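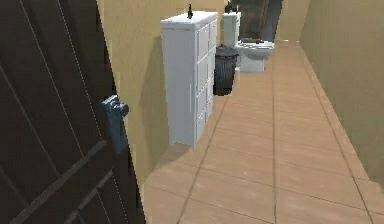

4.2 Reporting rules for simulated homes

We were delighted by how much a short set of rules changed the Prindwood benchmark. The first rule is that every door state gets logged. In Figure 4a the door stands partly open, and the line of cabinet, trash can and toilet leaves a clear walkway on the right. A result reported without the door angle can't be compared with anyone else's, however good the planner. Of the 2613 episodes submitted to us in May, 2383 met this rule.

The second rule covers glass. In Figure 4b the dark window returns a reflected sensor head and a pale arm link, while the real arm crosses in front of the counter. Authors should state whether reflections were rendered — and keep the setting fixed across all compared methods.
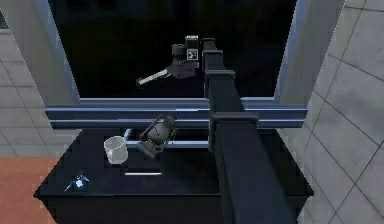
4.3 Shadows, markers and held-out views

Shadows deserve the same care, and they turned out to be a wonderful test of segmentation models. Figure 4c has an angular shadow across the dark wall on the right, and a small square fiducial marker near the top of the long segmented bar. We ask that light positions be published with the scene file, and that any marker be declared even when the method ignores it.
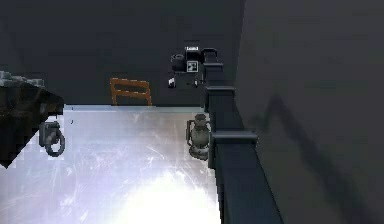

One reader of our draft objected that publishing light positions invites tuning to them. We agree, and Rarnora now holds back 63 lighting layouts for the final evaluation only.

Doorway views such as Figure 4d, with its desk, chair and black cabinet past the threshold, should be scored separately from views taken inside a room. The open door hides part of the cabinet, so we require a visibility value for each object. Roughly 400 of these views are in the public split.

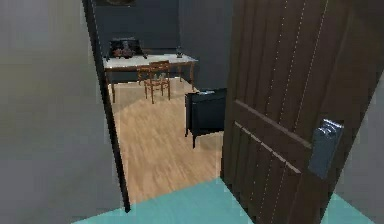 Okoth asked whether a visibility value should come from the renderer or from human labels. Our rule accepts either, provided the source is named in the results table. Mixed sources within a single table are rejected.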